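Tillholm Invites Families to Put the Phones Away for One Evening a Week

214 shares
18 comments

MOLTAU, Thu 6 September. Tillholm, the small nonprofit that has been running talks and workshops on everyday technology in Moltau for several years now, is launching a new program this fall for anyone who has ever looked up from a screen and wondered where the evening went. It is called the Quiet Hour, it costs nothing to join, and you don't have to give up your phone to take part (we promise, because that was the first thing everybody asked us).

The idea is very simple. Households that sign up pick one evening a week, whichever suits them, and for one hour of it the phones, tablets and laptops go in a drawer or on a shelf or wherever they can't be heard buzzing. What happens in that hour is entirely up to the people at home. Some will cook, some will play cards, and we fully expect that some will argue about whose turn it is to walk the dog, and that's fine too!

The program grew out of a survey Tillholm carried out in August, when 1370 Moltau residents kindly took the time to answer our questions about how they use their devices at home. Of those, 568 told us they check a phone in bed before they have said good morning to anyone, and a good many added notes in the margins that were longer than the survey itself. We read every one of them, and we are grateful, even to the gentleman who wrote four pages about his smart thermostat.

"I went into this thinking people would be defensive," said Tarek Qaisi, director of Tillholm. "They were so open about it. They love being able to see their grandchildren on a screen, they love their maps and their music, and in the same breath they'd tell us they miss being bored on a Sunday afternoon. I feel exactly the same way, and I've been giving talks on this subject for years, so you'd think I would have worked it out by now."

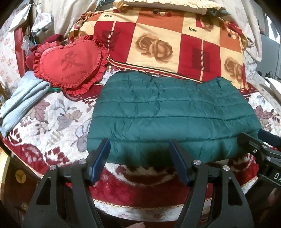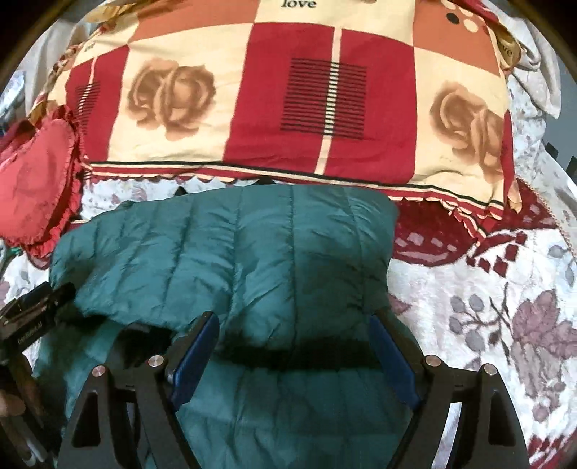 Each household that signs up will receive a Quiet Hour booklet in the mail, with suggestions for the first six weeks, a page for notes, and a few short readings on attention, rest and conversation. The booklet was written by Zaid Boutros, a retired high school teacher who has led Tillholm's Saturday discussion group since it began, and it is printed in large type at the request of that same group. The first printing is 2000 copies, paid for by a grant from the Sfeir Fund, and we hope very much to need a second.

"The young people in our discussion group are often the ones who want this the most," said Boutros. "One of them told me she had never seen her father sit in a chair without something in his hand. She wasn't angry about it, she was just curious what he'd talk about. I put that in the booklet, on page three, with her permission of course."

Local software company Nuromo is also lending a hand with an optional reminder service. Participants who would like a nudge can choose to receive one text message ten minutes before their hour begins, and then nothing more until the following week. We know there is something a little funny about a phone telling you to put down your phone, and we talked it over at some length before deciding that it would help people who, like most of us here in the office, simply forget. Anyone who would prefer a paper reminder can ask for a refrigerator card instead.

Alongside the program, Tillholm will hold a monthly open evening where participants can compare notes, borrow a board game or two, and tell us what is and isn't working. Children are welcome, and there will be soup. Those who would like to come along before deciding whether to sign up are very welcome to do that as well.

Sign-up is open now to any household in Moltau and the neighboring towns, including households of one. Forms can be picked up at the Tillholm front desk or requested by telephone at extension 3094, and staff will be happy to fill one out with you over the line if that is easier.

About Tillholm

Tillholm is a nonprofit organization that helps people of all ages think and talk about the place of technology in their daily lives. It offers public talks, school visits, a lending library and a weekly discussion group, all free of charge.

Share this release
Comments (18)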